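Kitchen corner: the swap table is back

Quick one this month as the newsletter is already late. The snack swap is running again in the Cledlow tea room, after a long gap while the old table was being argued over. The old table has gone. We have the steel one now and it's staying.

How it works, for anyone who missed it in April. You bring something you bought and won't finish, or something you picked up on your travels, unopened please. Put it on the table. Take something else if you fancy it. No list, no money, no keeping score. Two items each at most, so there's something left for the late shift over at Stulley.

Things that went quickly last time: ginger biscuits, the dried mango, anything with chocolate on. Things that did not: four tins of the same soup. Please take the soup home if it was yours. It is on the bottom shelf by the fridge and it is in the way.

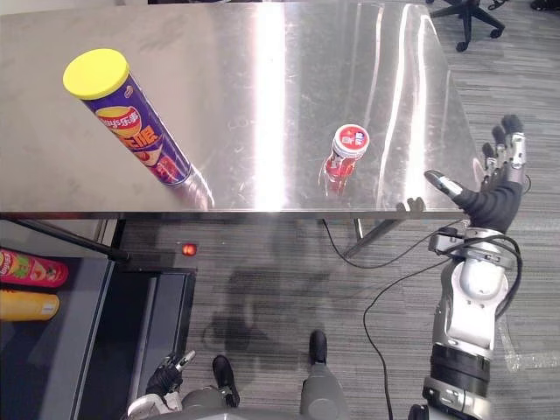
Crisps have been the best of it this year, and the further they've come the better. Plain ready salted from the shop at Briggs we can all get for ourselves. Tubes are prefered to bags as they stack and don't get crushed under somebody's lunch. Stand them up if you can. The purple one with the yellow lid and the Chinese writing was over on its side, and a tube like that will roll if the table gets a knock. Same goes for small bottles, though the little red one was upright at least. If the label isn't in English, stick a note on saying what it is and whether it's hot. People with allergies need to know and can't be guessing from the picture of the crisps.

Wiping down. The steel looks smart for as long as it takes one person to lean on it. Every smudge shows, fingerprints too, and the light in there makes it worse. Cloth and spray are under the sink. Dry cloth after, or you get streaks. Not the green scourer!! It scratches and we only just got the thing.

Open packets go in the tub with the clip lid, not back on the table. Anything out of date gets binned without asking.

Next table goes out at Zundunside, same rules, for two weeks, then back to Cledlow. If you can lend a tray or a cake stand leave it by the kettle with your name on teh bottom. Mugs are a seperate matter and will get their own item next time.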